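Search projects Enter keywords Go

Living with the Rarkberg Premano: a desk robot kit on trial
Group project report, Zundamstead, second-year Practical Automation

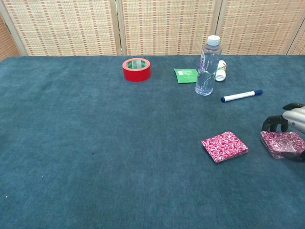
1. What we were asked to do

The brief was to pick a robot kit that a small business might plausibly buy, use it for a term, and say whether the business should. We picked the Rarkberg Premano, which the brochure calls "an extra pair of hands". It arrived as one hand. The second is sold separately.

The kit costs £859 with the arm, the gripper and a year of the software. The second arm is another £383, and our budget took one look at that and went home.

2. Setting up

Rarkberg promises a working robot in 40 minutes. We took most of an afternoon, and a good part of it went on a cable that fits two sockets and works in one. The manual is decent once you find the English half. The software wanted an update before it would say hello, then another one before it would do anything else.

3. The tests

We worked on a table covered in dark teal cloth, with ordinary clutter on it: a roll of red tape, a plastic water bottle, a dry-erase marker, a pair of patterned square coasters. The task we called Toledo (we had run out of sensible names by November) was to pick up a coaster and put it down where it was told.

Coasters sound easy. They are flat, and a flat thing on a table gives a gripper very little to get hold of. The black curved fingers have to get one tip under the edge while the other comes over the top. Out of 40 tries at Toledo, the arm managed 36, and we were unreasonably proud of all of them. Two of the misses pushed the coaster along the cloth like a very slow game of shove ha'penny. The other two closed firmly on air.

4. Good and bad points

The gripper is the best part of the kit. It is gentle, and it never marked a coaster.
The stop button is large and easy to reach - we can vouch for this.
The support line answers quickly, usually to ask whether we have updated the software.
The arm is slow. Any shop hoping to clear tables with it should have patient customers.

5. Would we buy it?

For teaching, yes, at the one-arm price. For a café or a small packing room, we would wait for the next version and see whether it gets any faster. Our marks for this section depend on a firm recommendation, so: wait.

The settings we used for Toledo are in Appendix B, along with the cable diagram we wish we had been given.

Last updated: November
Contact | Copyright Zundamstead student projects | Back to top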